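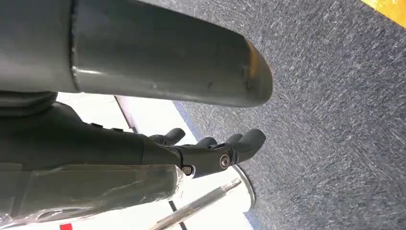 Sep 11, 2024

The hand closes. I am putting that first in case you have read the previous posts and have been waiting since April for a sentence with good news in it. It closes, it opens again, and on most attempts it does these in the order I asked for.

For anyone who has wandered in by accident: Akinyi Kashindye and I are building an arm in the shared workshop at Carkport, on a bench by the door that we were given because the heating doesn't reach it. The arm is called Flirkitz. Akinyi named it, and I was outvoted one to one.

When I last wrote, the trouble was the fingers. Each of them worked beautifully on its own. Put all four on the same wrist and they behaved like relatives at a wedding, each waiting for somebody else to go first. I blamed the code for a fortnight and rewrote a good part of it. The code is much tidier now and had nothing to do with it.

It was the pivots. I had done up the screws at the knuckles the way I do up everything, which is to say as if the thing were going to sea. Backed off by a quarter turn, the linkages swing freely and the fingers come in together. Akinyi had suggested this in the first week. She has mentioned it since, twice, in front of people.

The fingertips are the part I'm proudest of. The early ones were hard and shiny and could not have picked up a sock. The ones on there now are broad and rounded, with a bit of give, and they took 31 castings to get right. I still have the rejects in a biscuit tin. They look like something a vet would take out of a dog.

Which brings me to wiring. The first loom ran down the outside of the arm, where it caught on every corner in Carkport including, once, the kettle. The second ran inside and was very elegant until we wanted to change a motor, at which point the whole wrist had to come off. The third is a compromise: inside as far as the collar, then out through a slot with enough slack for the wrist to turn. I cut the slot with a file. It took an evening and it is not straight, and I would ask visitors to stand on the other side.

Nafula Mbwambo from the next bench came over to have a look at it. Nafula builds clocks and has views on backlash. She pushed one finger back and forth with a pencil for a while, said 'hm', and went away. She returned with a set of shims and a drawing on the back of a Kekholm receipt, and I have now fitted the shims. The wobble at the knuckle has gone down so far that I can only feel it if I go looking, and I have promised to stop looking.

What remains is grip force. Flirkitz has two settings at present, limp and vindictive. There is meant to be a current limit in the motor driver that sorts this out, and I have read the Rotich forum thread on it from end to end, all 15 pages, most of which is two men disagreeing about resistors. One of them is right. I've soldered in what he recommends and will find out which man he was.

The test object will be an egg. Akinyi wants to start with a tennis ball and work down, and I can see the sense in that — she does tend to be right, see above — but I have already bought the eggs.

Still to do before the next post: label the cables, find out what the spare bearing is spare from, print a cover for the slot, and give Nafula her shims back, or possibly admit that she isn't getting them back and buy her some new ones. The parts list is also out of date. Somebody asked in the comments for the current version and I said I'd have it up by the weekend, without saying which.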